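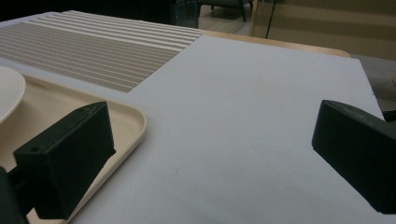
Why are my booking confirmations showing a different time from the one my customer picked?

The usual cause is the venue's time zone. If it's still on the default (Sydney) and your venue is somewhere else, the booking page and the confirmation email can each work out the time in their own way, and you end up with two answers for one table.

Zarodar Bookings — Support
Ticket 201
Subject: Lunch bookings arriving two hours out
Venue: Okside, Fremantle WA
Status: Resolved
Opened: August 4, 2022
Handled by: Nikola Omerović

Message from the venue

Hi there, hoping you can help us, we're in a bit of a muddle. We're a small lunch place, 25 seats when everybody breathes in, and we moved across to Zarodar from our old paper diary in March. It's been lovely up until this week. Yesterday we had a family turn up at noon, very cheerful, with their confirmation on a phone saying 12:00, and our day sheet had them down for 2:00. We squeezed them in, but then a second lot came in with the same trouble and by that stage we were carrying chairs out from the back. I've looked through the settings and can't see anything I'd have touched. The only thing that's changed is that we renamed the venue (it used to be under Dimitrov, which was the name over the door when we took over the lease). Could the name have done it? There are nearly 300 bookings sitting in there and I'm a little frightened to press anything.

Reply 1 — Nikola

Hello, and thanks so much for writing in with all of that detail, it saves us both a lot of back and forth. Please don't worry about the bookings. Nothing has been lost, and looking at settings won't change any of them.

The name on its own wouldn't do this, but you're closer than you think. When a venue is renamed through the Rename button, everything stays where it is. When somebody makes a new venue with the new name and then copies the bookings over, the new one starts life with our default settings, and that includes Sydney time. Perth is two hours behind Sydney at this time of year, so a noon lunch in Fremantle becomes 2:00 on a day sheet that thinks it's in Sydney. That fits what you saw almost too well.

Could you go to Venue, then General, and tell me what it says beside "Local time"? Also, could you have a look at the top of your venue list and see whether Dimitrov is still there, perhaps greyed out?

Message from the venue

It says Sydney! And yes, Dimitrov is there in grey. My daughter set up the new one, she was being helpful and I'd forgotten all about it. What do I do now? If I switch it to Perth will every booking jump by two hours again?

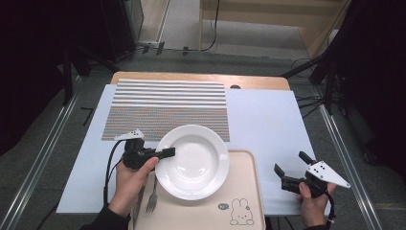

Changing the local time won't move the times your customers picked, and I'm sorry our help page doesn't make that clearer (I've asked for it to be rewritten). What each customer chose is kept safely with the booking, and the day sheet only works out how to show it. So switch it to Perth, press Save, and then press Rebuild day sheets, which is the button people miss. While you're in there, it's a good moment to check your party sizes as well, as the copied venue will have gone back to counting adults only. For a place as snug as yours I'd count every setting as a seat, whether it's a plate on a striped woven placemat with a fork beside it or one with the beige tray with the little cartoon rabbit on it. A child takes up a chair just the same, and the sheet will let you overfill if it doesn't know about them. The tick box is called "Include children in covers".

Message from the venue

Done and done. The sheet now matches the emails for tomorrow, I checked the first few against the phone messages people left us and they're right. I've ticked the children box too. One odd thing though — there's a booking for a Lanuvach party that still says 2:00, and I'm sure they wanted noon. They rang and I typed it in myself.

Reply 3 — Nikola

That one makes sense, and I'm glad you spotted it. Bookings made by customers online are stored with the time they picked. A booking typed in by hand takes its time from whatever the day sheet was showing, and I can see from the history that you moved this one by hand to 2:00 on the same afternoon everything went funny, I imagine to make it line up with the others. You can drag it back to noon, and the party will get a fresh email, so you may like to give them a quick ring first so it doesn't alarm them.

I've also run a search on our side for any other bookings edited by hand while the clock was wrong. There are 2 in total, the Lanuvach one and a small table later in the month. I've put a yellow flag on both and left the times alone for you to decide.

As for Dimitrov, please leave it greyed out for now. It holds your older records, and deleting a venue takes its customer notes with it. If you'd like it out of sight, choose Hide from list.

Message from the venue

Rang them, they were very nice about it, noon it is. The small table was meant to be 2:00 after all, so I've cleared the flag. Hid the old name as well. Thank you for being so patient with me, you can close this one off.

Closing note — Nikola

Local time corrected to Perth, day sheets rebuilt, children included in covers, old venue hidden. Both flagged bookings checked by the venue. Help page request passed to the writing team with a link to this ticket. If anything looks out of step, reply to this same email and the ticket will open itself again.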